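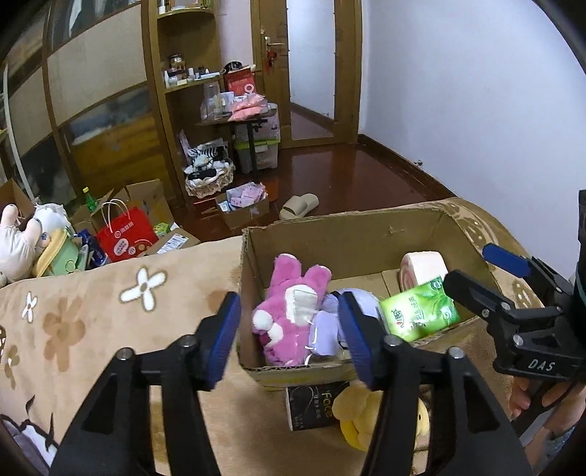

Dragica Hoxha asked in review that the player projections be kept in a separate file from the results, and that no projection be overwritten once a round had locked. Both changes are in place as of this release.

Hornham Fantasy Projections Archive

Data card, version 2
Released 4 February 2022

Summary

The archive holds weekly player projections published by the Hornham fantasy football desk, together with the points each player was later credited with. It covers 98 scoring rounds and 562 players. The data were prepared for readers and researchers who wish to compare published forecasts with final scores.

Contents

projections.csv holds one row per player per round, as published at lock time.
results.csv holds one row per player per round, after stat corrections.
players.csv lists player identifiers, positions and team codes.
rounds.csv gives the lock time of each round in Eastern time.

Files are comma-separated and encoded in UTF-8. The player_id and round_id columns are shared across files and should be used for all joins. Player names are not unique and should not be used as keys.

Scoring

Points are given under the standard and half-reception formats, in the columns pts_std and pts_half. Rounds scored on the Charpentier platform were converted to these formats from the underlying statistics. Bonus points offered by individual leagues are excluded.

Collection

Projections were exported from the Vakport publishing system at the close of each round. Seven rounds could not be exported on schedule and were restored from the newsletter text. They are marked with restored = 1 in rounds.csv. Restored rounds carry projections for ranked players only.

Missing values

An empty cell in projections.csv means that the desk did not publish a figure. A zero means that the desk published a projection of zero points. Players ruled out after lock keep their original projection and receive a result of zero.

Known issues

Defense and special teams units appear under a team code in place of a player identifier. Two units changed code between seasons, and both codes are listed in players.csv. Kicker projections were rounded to whole numbers in the first season and to one decimal place afterward.

Intended use

The archive is suitable for studies of forecast accuracy and for classroom exercises. It should not be used as a source of current rankings. Wagering lines are not included, and the desk does not endorse the use of these figures for setting them.

Terms

The files may be copied and adapted for noncommercial purposes with credit to the Hornham fantasy football desk. Commercial users must obtain written permission.

Maintenance

The archive is maintained by Gobnait Mac an tSaoi. Corrections should be submitted with the player_id, the round_id and a link to the official box score. The next scheduled update is in May and will add the postseason rounds.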